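3. How the backstage job got taught

I should say up front that I came to this study as somebody who had spent three seasons in the wings at the Didley Youth Playhouse, and I never really stopped being that person while I was collecting the data. I knew which stair creaked. I knew that the prop table got bumped every single night by whoever was playing the tallest part. So when I write "participants" in this section, please picture a bunch of twelve-year-olds in black T-shirts eating crackers, because that's who they were.

The question I brought to Didley was a small one. Young actors in after-school theater get a lot of teaching. They have a director, a script, warm-ups, notes, a music rehearsal, more notes. Young stagehands mostly get told to stand over there and be quiet. I wanted to know how they learn the job anyway, and whether it makes a difference if they practice their moves in the real space, on a taped floor, or only in their heads with a cue sheet in their lap.

3.1 The two shows

I followed two productions at Didley and one at the Kimton Arts Annex, which shares a costume store with Didley and not much else. Across the three shows I wrote up 210 scene changes. A scene change, for my purposes, starts when the stage manager says "stand by" and ends when the last kid is out of the sight lines. (I went back and forth on this. One of my early drafts ended the change when the lights came up, but the lights at Kimton came up whenever they felt like it, and I gave that version up after a week.)

The first Didley show was a big musical with a rolling staircase. The second was a set of short plays with almost no furniture, which turned out harder for the crew, and I'll come back to that. Kimton did a farce. It had doors. If you have ever run a farce with middle schoolers you will know why my notes for that month are mostly about doors.

3.2 Walking it, taping it, reading it

Each crew used all three kinds of practice at some point, though never in the tidy order I'd hoped for. Walking it meant being on the actual stage with the actual pieces. Taping it meant the rehearsal hall, with colored tape on the floor for walls and exits, and a folding chair standing in for anything heavy. Reading it meant sitting in a circle while the stage manager called the cues and each kid said out loud where they were and what they were carrying.

I had expected the reading sessions to be useless, and I was wrong, which I enjoyed! The kids were much pickier with each other in the circle than they ever were on their feet. One girl stopped a run cold because the boy next to her had said he was going off left with the lamp when she was already coming on left with the bench. On the stage they'd have just swerved and carried on. In the circle they had to sort it out in words, and the words stuck. After that run, the lamp went off right for the whole rest of the show.

Taped floors did something different. They were good for timing and terrible for width. A line of tape doesn't scrape your knuckles, so the kids walked straight over walls all afternoon, and then on the first night in the theater they'd arrive at a doorway two abreast with a table between them and find that it didn't fit. I watched this happen at both places. The Kimton crew called it "tape brain," and I've kept the phrase because I haven't come up with anything better.

There is a fair amount of writing on practice in stand-in spaces, most of it from outside the arts, and I read more of it than I'd planned to.
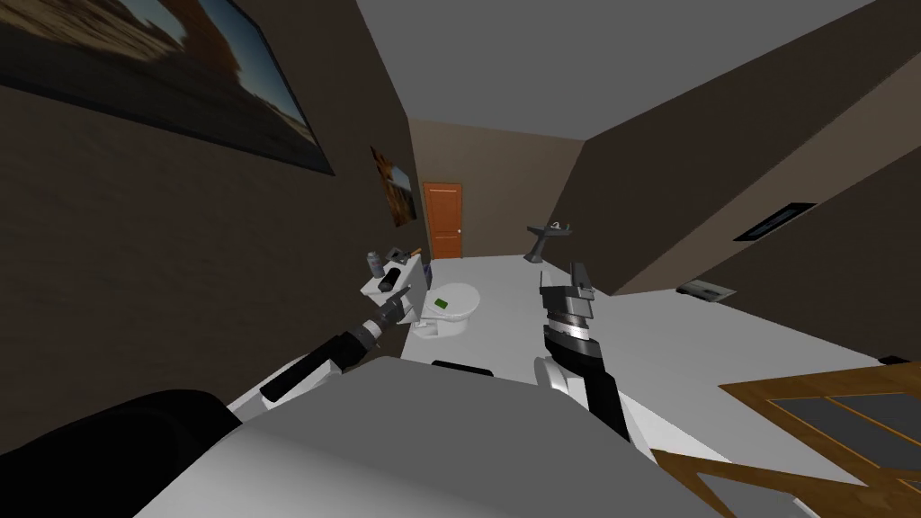 Figure 1. A computer-rendered bathroom with two robot arms reaching in, an orange door at the far end.

Back to the kids. What I took from that reading was mainly a habit of asking, for each practice session, what the stand-in space got right and what it left out. The taped floor got the distances right and left out the solid stuff. The circle left out nearly everything physical and got the order of events right. The stage itself got everything right in principle, but there was so little time on it that most of the crew walked each change a couple of times and then it was somebody else's turn for the room – usually the dance captain's.

3.3 What the log books showed

Every crew member kept a log book. I'd asked for a few lines after each rehearsal, and what I got ran from a single word ("fine") to a full-page drawing of the fly rail with every rope labeled. The books came to 400 entries in the end, and I read all of them at my kitchen table with a pack of highlighters.

I sorted the entries by what the kid was worried about. Early in a show, the worry was nearly always about themselves: will I forget, will I trip, will they see me. Closer to opening, it moved out to other people and to things. Somebody's going to leave the basket upstage again. The staircase brake is sticky. I hadn't told them to write about any of this, and neither had the directors. The shift came sooner in the crews that had done more circle work, at least in the two Didley shows. At Kimton I can't really say. Their logs start late, thanks to a box of books that spent the first part of the run in the trunk of my car (entirely my fault, and I've apologized to everyone I could find).

The short plays are where I learned the most. With the musical, each kid owned a thing. You were the lamp, or you were half of the staircase, and if you knew your thing you were okay. The short plays had one table and a few chairs that had to become seven different places, and so everyone had to know the entire picture. The logs from that show are full of little maps. They're also crankier. Several kids said they missed having a job that was theirs, and one wrote, with some force, that a chair is not a job.

I think the directors had assumed, as I did, that less scenery would mean an easier night for the crew. On the Wednesday of tech week it was pretty clear to all of us that it didn't. The run went long, the pizza went cold, and the stage manager (she was fifteen, and better at this than I ever was) asked everybody to sit down in a circle on the stage itself and read the changes with the furniture around them. Then they got up and did it. I'd never seen the two kinds of practice put together like that, and I hadn't designed for it, so it shows up in my data as one odd line with a star next to it.

3.4 Some trouble with the coding

I coded each of the changes for three things: whether the pieces ended up on their marks, whether anyone was caught in the light, and whether any crew member had to be prompted. The first two were easy. The third gave me a headache, as a lot of prompting backstage is done without talking. Kids tug sleeves. They point with their chins. At Gaten, where I ran a short pilot before any of this, the crew had a system of taps on the shoulder that I didn't even notice until the closing weekend, and by then my pilot coding was a mess. I threw it out and started over with a simpler rule, where I counted a prompt only if the person being prompted changed what they were doing.

That rule misses things. It misses the tap that says "you're right, keep going," and I've come to believe that tap matters a lot to a nervous eleven-year-old. I left it out anyway. I couldn't see well enough from my stool in the wings to code it fairly, and I didn't want to put a lamp on anyone back there.

A second coder went through a portion of my notes, and we disagreed mostly about marks. She was stricter than me. To my eye a chair that lands a hand's width off its mark is fine if the actor can sit in it without looking. She wanted it on the tape. We settled on her version for the musical, where the spotlight cues depended on it, and mine for the farce, where the chairs were going to get kicked over in any case. The short plays we coded both ways, and both sets of results are given in the next section, side by side, with the starred run listed separately under the table.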